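Catalogue > Préhension > Pinces électriques > Doigts souples et semi-rigides > Kit doigts ajourés Oren

Kit doigts ajourés Oren pour bras légers
Référence 763 - livré par paire, avec visserie et cale de réglage

On nous demande souvent par quoi commencer quand on vient de monter un petit bras sur un coin de table et que les mors d'origine laissent filer tout ce qui est lisse ou un peu rond. Eh bien, nous commençons volontiers par ce kit-là ! Il se monte sans reprendre le câblage, il pardonne pas mal d'approximations dans la trajectoire, et surtout il se remplace facilement le jour où l'on enfonce une pointe dans le plan de travail (cela arrive à tout le monde, et à nous plus souvent qu'à notre tour).

Le kit comprend deux doigts noirs imprimés en 3D, de forme triangulaire, avec une longue découpe dans chacun. Cette découpe allège la pièce et laisse à la paroi intérieure la possibilité de céder légèrement quand elle rencontre un objet. Vous pouvez garnir l'intérieur avec une mousse adhésive, vendue à part en plusieurs densités ; nous y revenons plus loin, le choix mérite qu'on s'y arrête.

Nos essais se font à l'atelier de Furnville, sur de la vaisselle ordinaire, celle que l'on trouve dans n'importe quelle cuisine. Le gobelet en plastique reste notre épreuve favorite : léger, brillant, facile à renverser si l'on arrive de travers, et assez souple pour que l'on sente tout de suite un serrage trop généreux.

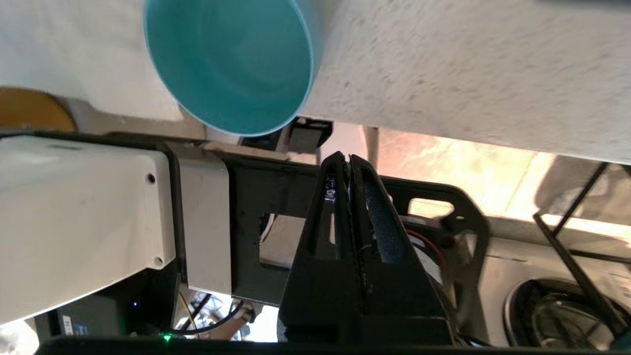 Nous vous conseillons de régler d'abord la hauteur d'approche, doigts fermés, avant de toucher à quoi que ce soit d'autre. C'est un peu fastidieux la première fois, je vous l'accorde, mais une pointe qui descend trop bas vient racler la table et fausse tout le reste. Une fois cette hauteur trouvée, ouvrez la pince, descendez à vitesse réduite, et notez la valeur dans votre programme avec un commentaire que vous comprendrez encore en janvier prochain.

Face au Lykkegaard, que beaucoup d'entre vous connaissent déjà

Nous vendons aussi les mors parallèles Lykkegaard et nous n'avons aucune envie d'en dire du mal. Ils sont plus rigides, plus précis en répétition, et pour prendre toujours la même pièce dans le même berceau, c'est franchement eux qu'il faut choisir. Le kit Oren prend l'avantage dès que les objets changent : bord d'un gobelet, manche de cuillère, petite boîte posée de biais. Sa pointe étroite se glisse entre deux objets voisins là où le mors plat bouscule un peu tout le monde. En contrepartie, elle offre peu de surface de contact, et un objet lourd saisi tout au bout aura tendance à pivoter - descendez alors davantage pour le prendre plus près de la base.

Côté commande, nos essais ont été faits avec le contrôleur Arkance, dont nous apprécions la limite d'effort réglable sur 4 niveaux. Le niveau 2 suffit pour un gobelet vide. Au niveau 3 on commence à ovaliser les plastiques minces, et nous réservons le dernier aux outils et aux pièces pleines. Si votre contrôleur ne gère pas l'effort, limitez la course de fermeture et avancez par petites touches, cela marche très bien aussi, avec un peu de patience.

La caméra au poignet

Le kit est assez fin pour rester compatible avec une petite caméra fixée au poignet. Les doigts occupent forcément une partie de la vue, mais les pointes restent visibles jusqu'au contact, et les découpes laissent apercevoir un peu de ce qui se trouve derrière.

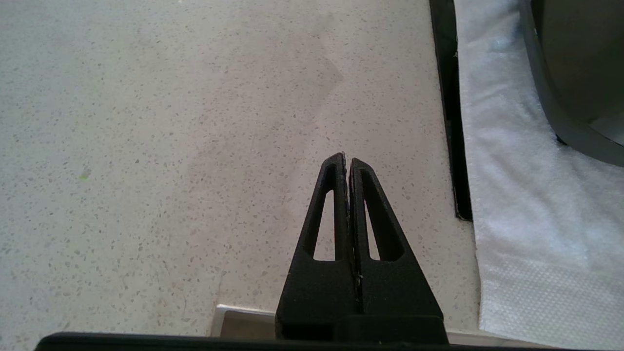 Pour la mousse, prenez la densité moyenne si vous hésitez. La plus tendre accroche merveilleusement bien mais se marque vite, la plus ferme tient des mois et glisse davantage sur les surfaces brillantes. Dégraissez l'intérieur du doigt avant de coller, appuyez longuement, et laissez reposer une nuit avant le premier serrage. Certains clients n'en garnissent qu'un seul côté et s'en trouvent très contents ; nous avons essayé à notre tour, et pour les objets minces c'est une solution bien agréable.

Un mot encore sur l'entretien, promis je ne serai pas long. Un pinceau sec dans les découpes de temps en temps, un coup d'œil aux vis après les premières heures de travail, et c'est à peu près tout. Évitez l'alcool sur la mousse, il finit par décoller l'adhésif.

Les doigts se commandent aussi à l'unité, gauche ou droit, sous la même référence suivie de G ou D. Si vous ne savez pas si votre bride est compatible, envoyez-nous une photo et l'entraxe des trous, nous regarderons ensemble avant que vous ne commandiez.

Nous contacter | © 2021 Atelier de Furnville | Haut de page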